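ok thread about moving house. specifically about moving out of the Koivisto building after 9 years, which I do not recommend to anyone

1/ Notice went in back in May. Thought five months was heaps of time. It is not heaps of time. I packed one box in June and felt so good about it I stopped

2/ Quotes. Stostau wanted $981 for two movers and a truck, stairs included. Plalteck was cheaper until you read the bit about stairs. 62 stairs. Extra charge per flight, extra for the washing machine, extra for "awkward access", which is the stairs again

3/ went with Stostau. No regrets so far but they haven't come yet

4/ Things I own, apparently: four colanders. A fondue set. Three bike pumps, no bike

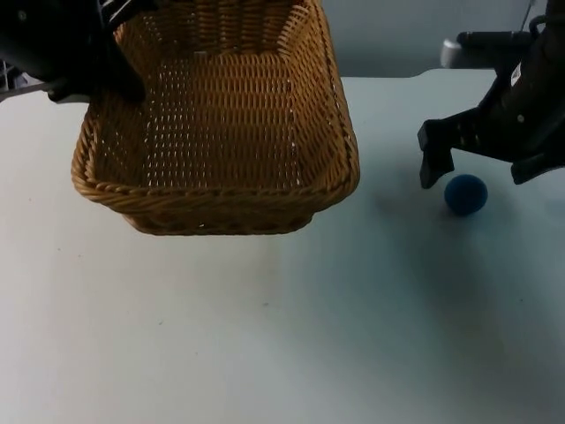 KEEP / MAYBE / GO

5/ So the system. Every single thing gets one of three piles. Wicker basket was a maybe for two days and is now a keep, everything else in the maybe pile is on notice

6/ rule is you can't move something from go to maybe after dinner. Made that rule after the fondue set came back

7/ Address changes. Do these early!! Bank took two minutes. Power company took 40 minutes on hold and then asked for a meter number that's on the meter, in the basement, behind a locked door. Health card you can do online if you remember a password from 2014

8/ Boxes – do not buy them. Bottle shop gave me a stack for nothing, good thick ones with the dividers still in, perfect for glasses. Label the SIDE not the top. You will stack them. I labelled the tops

9/ also write the room you're going TO. I've got nine boxes marked "study" and the new place has no study

10/ Internet at the new place: Nurnura says up to 100 on that street, whatever that means in practise. The install window is 8 til 5. That's not a window that's a day

11/ Cleaning for the bond. Oven first, it's the worst and you'll have no will left by the end. Bicarb paste, leave it overnight, scrape with an old card. Then the rangehood filter in the hottest water you've got. Then the skirting boards, which I had never once looked at

12/ and every flat surface I thought was fine
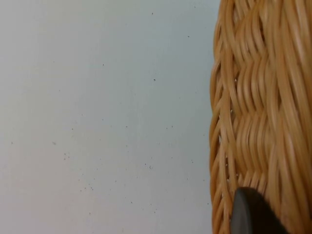

crumbs or dust. so many little specks

13/ Ask for the inspection checklist in writing before you start. Ours has a line for window tracks and a line for light fittings and nothing at all about the balcony, which I'd already scrubbed

14/ Read your meters and write them down on the last morning. Keys back to the agent, get a reciept. I didn't last time and paid for a key I'd returned

15/ anyway truck's booked, fridge is down to mustard and half a cabbage. If anyone on my side of town wants a colander message me

9 October 2020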